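**Ticket 118: left finger closing late on the hand gripper (Trikik unit 3)**
Opened by: Siebe Visser
Status: open, waiting on parts

5th February

Okay, so unit 3 is doing the thing again! I squeeze the trigger, the right finger comes in nice and smooth, and the left one sort of thinks about it first and then snaps over to catch up. On a rolled towel you'd never notice. On anything thin it grabs off center and drags the cloth sideways, and then the width reading in the log has a little step in it right where the left side lets go.

What I've done so far:

- wiped the pivots with a dry cloth (a bit of lint came out, not a lot)
- swapped the two blue pads left to right, no change, so I'm not blaming the pads
- restarted the Varkberg logger and zeroed the width again with the fingers fully shut
- checked the trigger cable for slack, and it's fine

Hwa-young asked me to try it on real laundry before touching any screws, because the bench strip we use is so stiff it hides half the problems. Fair point. So I took it to the bedroom and went for sleeve ends.
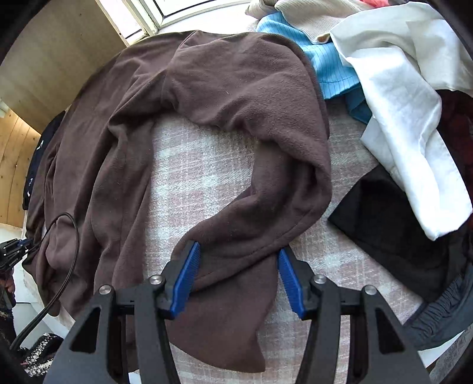

*Unit 3 at the cuff of the brown fleece, pads either side of the sleeve.*

Fleece is a good test for this one, as it's soft enough to give when one pad gets there early. I did 13 closes on sleeves and the left finger was late on 9 of them. Slow squeezes are worse than fast ones, which made me think sticking and not play in the joint. I also tried holding the whole thing upside down (felt silly, did it anyway) and it was late that way too, so it isn't just the weight of the linkage.

**Reply from Hwa-young Jeon**

Thanks, that helps a lot! Slow being worse than fast sounds like a tight pivot to me too. Can you back off the left side screws a quarter turn each, one at a time, and try a slow close after each one? Write down which one changes it. Please don't oil anything yet, I don't want it getting on the pads or on people's clothes. And what's the close count on that unit?

**Siebe**

Count is just over 2,000 since the linkage was changed. Did the screws. The outer one made no difference at all. The inner one, big difference! A quarter turn out and the two fingers meet in the middle again, even when I go really slowly. But now there's a tiny wobble if I push the fingertip sideways with my thumb, and if I nip the screw back up to lose the wobble, the sticking comes right back. I can't find a spot in between.

**Hwa-young**

Then the washer under it is worn, I'd bet money on it. We had the same on unit 1 and a new washer sorted it. I've put in for a set from Huaranga, and I'll add thread lock to the order because that screw will walk out if you leave it loose.

Until they get here: leave the inner screw a quarter turn out, put a paint pen mark across the head, and look at the mark before each session. If it's moved, stop and reset it. Zero the width again too, the old zero was set with the screw tight.

**Siebe**

Marked and zeroed. I put a note in the case as well so it doesn't get "fixed" while I'm out. Leaving this open till the washers come.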